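Open Squares of Standham: a small gallery

Welcome to my page with pictures of squares and open places in our town. I moved to Standham six years ago and I like very much to walk where there is a lot of ground and not many things standing on it. My neighbour Antigoni Stergiou says that these places are boring. I do not agree with her, and so I started to collect them.

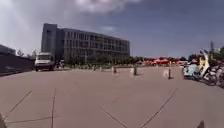 The big plaza in sunshine, with the curved wing behind the row of trees.

The paving has a pinkish-tan colour, a little dusty, and it is laid in large rectangular slabs. I like the thin dark seams between them — in the foreground they run in different directions, and farther back they become faint. In the middle distance the ground is bright from the sun.

The long building is grey concrete and glass. Its tall windows stand in rows between pale concrete fins, and they take their colour from the sky. At the left end there is a higher part, more like a block, with a dark face that is mostly solid. For me the gentle curve of the wing is the best thing, because it makes such a heavy house look lighter.

Please notice also the trees. The long row in front of the building is green, but further left a few others are bare or have only light leaves.

If you want to visit, take the bus from Hustlow and get off at the third stop after the bridge. From there it is nine minutes on foot. Bring a hat in summer and good shoes in January, when the slabs can be slippery. The bakery Economou is two streets away and sells a very good cheese pie, but it closes early.

Shengli Lu helped me to correct the text of this page, and I thank him for his patience. The squares of Skaltcombe will have their own page, which I am still preparing. If you know the name of the architect of the curved building, please write to me — I have asked in the library and they could not find it.

Fatemeh Hassanpour
Page last changed: October 28, 2022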